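4.2 How buyers and small shops talk about rejected parts

When we began visiting sheet metal shops for this study, we expected most of our time to go to the machines, and we did spend many happy hours beside press brakes (and came home with a good deal of fine grit in our shoes). But the longer we stayed, the more the talk drifted toward the parts that came back. A bracket is bent a hair too far, a hole sits on the wrong side of the fold line, and suddenly two businesses that have never met face to face must decide who pays. We found that this decision was seldom made from the written terms alone. It grew out of the drawing, the emails around the drawing, and quite often a phone call that left no record at all, much to our regret as researchers!

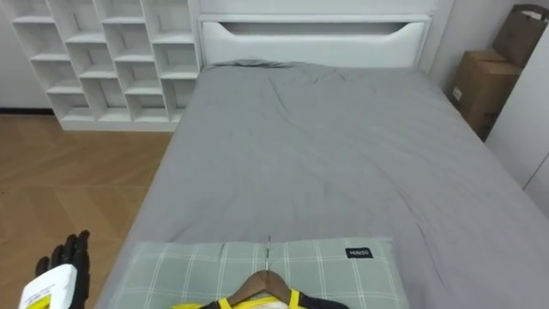

Department of Production and Supply Studies, Stitthorpe

The shops we followed, which we call by their trading names Flevent and Tondach with their kind permission, handle complaints in rather different ways. Flevent asks the buyer to send back 2 sample pieces from any batch in dispute, measures them against the drawing on file, and then offers either a corrected run or a refund. Tondach prefers to remake first and argue later, and its office told us, quite cheerfully, that a remake often costs less than the hours it takes to settle the blame. Both approaches have their charm, and both depend on the drawing being complete in the first place, a point we come back to in Section 6.

Drawings were the sore spot. Buyers would send a flat outline with the overall sizes and leave out the bend radius, or give a thickness without naming the alloy, and then feel let down when the shop filled in the gap with its own usual practice. In the cases we read closely, the missing detail was nearly always one that the buyer thought too plain to write down. We have a lot of sympathy for this, having left out a few plain things ourselves in our first order of test brackets from Flevent.

Figure 3. A humanoid robot standing on a wooden step platform beside a bed, with a clothing rack behind it.

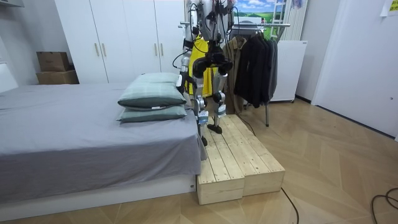
Saarela saw the matter differently when we shared an early draft, and objected that we were being too gentle with the shops, as a supplier who quotes from an incomplete drawing has, in effect, agreed to guess, and ought to carry the cost of guessing badly.

We took this remark to heart and went back through our notes with it in mind. It holds up well for Tondach, where quotes went out the same day and questions tended to follow the first cut. It fits Flevent less neatly, where the person quoting had a habit of writing back for the bend radius before giving any price, even on small orders, and even when the buyer was plainly in a hurry. Whether that habit would survive a busier May than the one we observed is hard for us to say, and the order books we were shown stop too early to settle it.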